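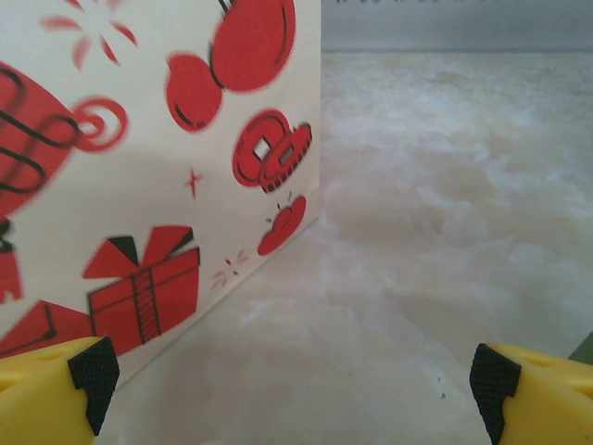
Figure 3. White paper gift bag with red holiday illustrations.

4.2 Does wrapping raise perceived value?

The Sendham survey is often cited as proof that it does. We are less sure. Of 400 shoppers asked, only 37 had bought the same item both bagged and plain, and the claim rests on them alone. Answers were collected in March, well after the holidays, from memory. The Murora replication used 1033 receipts but never recorded who asked for a bag.

Related articles
Naseri store panel: a second look
Price recall among Sondmont shoppers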